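Chapter 7
Local Planning on Sidewalks

7.1 The planning problem

A road planner can lean on lane geometry. A sidewalk planner has only a walkable strip with a curb on one side, building fronts on the other, and fixed objects standing in between. This chapter develops a local planner for that setting. Chapter 6 supplied the global route. The local planner turns it into wheel speeds 20 times per second.

The running platform is Drema, a small delivery base simulated in Vunach. The test route, Farnia, is 346 m long and is used in every exercise. Street furniture on Farnia stands toward the curb side, so the free space is wide but lopsided. A planner that holds the midpoint between curb and wall will drift as each post or hydrant enters the local map. 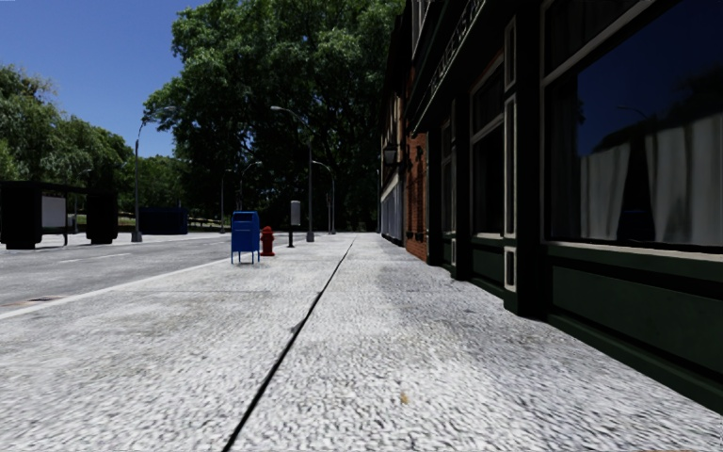

Worku objects that midpoint tracking is good enough at walking speed, and that a smoothing filter on the path would remove the drift at far lower cost than a full trajectory search. The objection holds for isolated obstacles. It fails when several stand close together, where the filter delays the correction until the base has passed the first one. Section 7.4 measures this delay.

Two inputs are assumed throughout: a cost grid in the robot frame and a pose estimate with known covariance. Glass storefronts need care in building the grid. Reflections can produce false returns behind the wall plane, and these must be cleared before inflation is applied.

7.2 Cost grid layout

Let each cell store 2 values, the traversal cost c and the age a of the last observation. Cells are indexed from the rear axle, with x forward and y to the left.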